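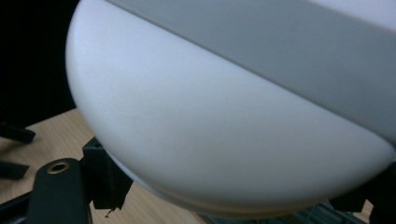 White domed object on a light wooden tabletop. The lower rim is the part to inspect first.

How to Clean and Refit a White Domed Cover Without Marking It

Matte white covers show every fault in the cleaning method. Scouring pads leave shiny patches, colored cloths leave dye, and too much water collects at the rim and dries as a gray line. The procedure given on this page applies to rigid plastic domes with a smooth matte finish, such as food covers, lamp shades and the tops of small appliances. It does not apply to glass, enamel or painted metal.

Yu-na Yeo wrote the first version for the Hostow household pages in April. The drying step was rewritten on 29th October after a reader, Dale McKinnon, reported water spots on a cover that had been left to air dry.

What you need

Two white microfiber cloths, washed without fabric softener
A bowl of warm water, no hotter than 40 °C
Mild dish soap, a few drops
A soft toothbrush
A folded towel, larger than the cover
A desk lamp or flashlight

Before you start

If the cover belongs to anything electrical, unplug it and let it cool, then take the cover off completely. Never wet a cover that is still attached to a powered base. Check the manual for the release method. On the Cesell table lamp the dome turns counterclockwise and lifts. On the older Pivunico models it is held by 2 clips inside the rim, and both must be pressed together or the rim will flex and may crack.

Wipe the table dry. Grit on a wooden tabletop will scratch the rim when the cover is set down, and it will scratch the table too.

Step 1. Inspect under low light

Set the lamp to one side, level with the rim, and turn the cover slowly. Light from the side shows scratches and grease film that overhead light hides. A domed surface always looks grayer toward the bottom, where it curves away from the light, so do not treat shading as dirt. Turn the cover a quarter turn. A shadow stays where it is and a stain moves with the cover.

Step 2. Remove loose dust

Use a dry cloth and no pressure. Work from the crown down to the rim in straight strokes. Circular rubbing at this stage drags dust over the same spot and is the usual cause of polished patches on a matte finish.

Step 3. Wash the dome

Dampen the cloth in soapy water and wring it until it no longer drips. Wipe in overlapping strips, again from the top down. Rinse the cloth after each strip. Leave greasy areas under the damp cloth for a minute before wiping. Do not use alcohol, acetone, bleach or melamine sponges. Melamine is a fine abrasive and the change in sheen is permanent.

Step 4. Clean the rim and seam

Many covers have a thin seam or step just above the lower edge. Dirt settles there. Brush along the line with the damp toothbrush - along it, never across - and lift the residue with a clean corner of the cloth. If the seam opens under light pressure, stop. The cover has separated and should be glued or replaced before it is used again.

Step 5. Rinse and dry

Go over the whole surface with a second cloth and clean water. Dry it at once with a dry cloth, including the inside. Stand the cover rim down on the folded towel with one side propped up slightly so that air can get in. Leave it until no moisture shows at the seam.

Step 6. Refit and check

Put the base on a level surface. Lower the dome straight down and turn or press it until it seats. Look along the rim at table height. The gap should be even all the way around. If one side sits high, remove the cover and check for a trapped cloth fiber or a clip that has not engaged. Do not force it.

Storage

Keep spare covers upright in a cotton bag, away from direct sun. Stacked domes rub at the crown. Yellowing from sunlight cannot be washed out, and a replacement is the only fix. Boström lists its large dome as part 249 and the small one as part 2950 - the two have different rims and are not interchangeable.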